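Keeping Nonsense Out of the Kitchen

Most false news reaches our house between the kettle going on and the toast coming up, by way of a family group chat with 48 members, at least 11 of whom are related to me. After a trying February, I have drawn up some house rules. They cost nothing and need no equipment beyond a pencil and a bad temper.

Look for the date first. Half of what alarms people at breakfast happened years ago, often in another country. My uncle forwarded a picture of tanks rolling through "our capital" that turned out to be a parade, and an old one. He has not apologised to the tanks.

Find out who is talking. "A source close to the ministry" may be a diplomat or a man with a laptop and a long lunch break. If the site has no address, no editor and no named writers, treat it as you would an unlabelled tub at the back of the freezer.

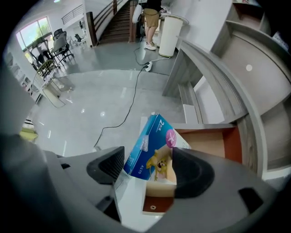
Should I reply to the relative who posted the rumour?

Privately, and once. A correction in front of the whole group makes people dig in, while a short message with a link to a decent report gives them room to delete the thing and blame their phone.

Keep a rumour jar. Ours is an old pickle jar by the bread bin. Write the claim on a slip of paper, add where you saw it, and read it again after a week. Edgars Paju, my neighbour in Wungate, has kept one going far longer than I have and says most slips go straight on the compost – the ink doesn't seem to bother the worms.

Be wary of a story that makes you furious at once. Foreign meddlers and domestic ones both know that an angry person shares first and reads later. Butter the toast, then read past the headline.

Last, turn off news alerts on the kitchen tablet. War, if it comes, will still be there after the washing-up.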